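**Feneo or Vorarik for a small coach company?**

**tmughal_ops** - July 8, 2026
17 coaches, 2 offices, everything still in spreadsheets. Boss wants one system for bookings, driver hours and invoices. Got demos from Feneo and Vorarik. Anyone running either? Mostly airport transfers and school trips.

**obeidat_fan81**
Vorarik, three years. Fine once it's set up. Setup was awful tho. Customer list imported twice, every school in there double.

**ShaziaH**
Disagree on Vorarik. Driver hours screen is a mess, we went back to paper for that part. Feneo all the way.

**obeidat_fan81**
Did you turn on split shifts? It's off by default. Changes the whole screen.

**ShaziaH**
Yes. Still 81 clicks to do a week of rosters lol

**depot_nights**
Neither. Keep your accounting where it is, get a booking tool that exports properly. We use Vunell for that and it does one job. All-in-ones always have one module thats junk.

**tmughal_ops**
Boss won't go for seperate tools. Already asked. What about quotes - can Feneo do a return trip with a different size vehicle each way?

**ShaziaH**
Yes but add it as two legs under one quote. Don't use the return checkbox, it locks the vehicle. DM me, I'll send our template. - Shazia Hayat

**depot_nights**
Ask both what it costs to get your data out. In writing.
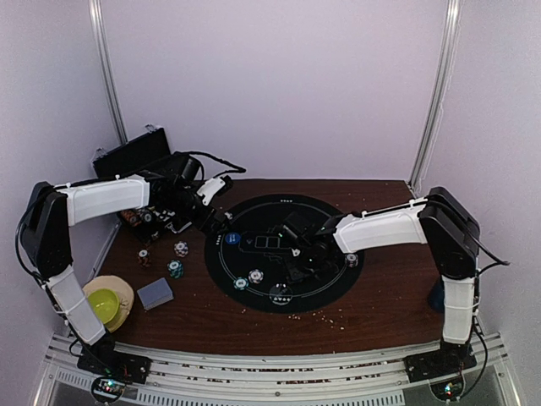 *Black poker mat, dealer badge in blue*

**tmughal_ops**
Good call on the export, emailing them both now. Will post what they say.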